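4. Comparing the Amari and Parri fingers

Run this section only after the wrist camera has been set up (section 3). If you skipped section 3, the arm will find out before you do.

4.1 Fit the Amari fingers and tighten both screws by hand. Kwaku Kpodo once used a power driver, and we now stock spare screws.

4.2 Set out small objects of different shapes. Chess pieces do nicely, and so does anything from the toolbox that you can spare for an afternoon.

4.3 Open the fingers fully and bring the arm down over the first piece, slowly.
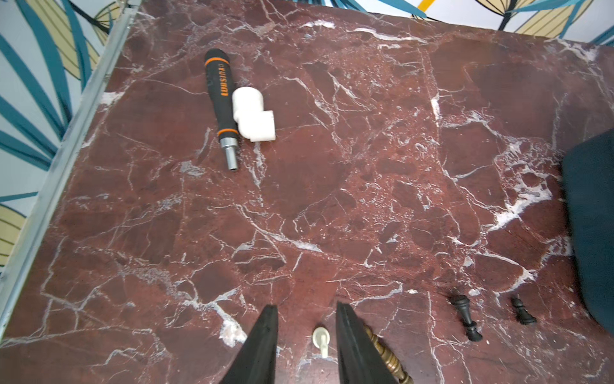
4.4 Close at speed setting 7. Higher settings exist, mainly for people who enjoy looking under furniture.

4.5 Lift, hold, put down, and write the result on the Stakanlow sheet. "Sort of" is a fail.

4.6 Swap to the Parri fingers and repeat from 4.3 with the same objects.

Note: The Trerkdale controller keeps 2,009 grips in its log, then writes over the oldest without a word. Save the log before changing fingers.

CAUTION: Keep your own fingers out of the gap while the arm is powered. They are not on the sheet.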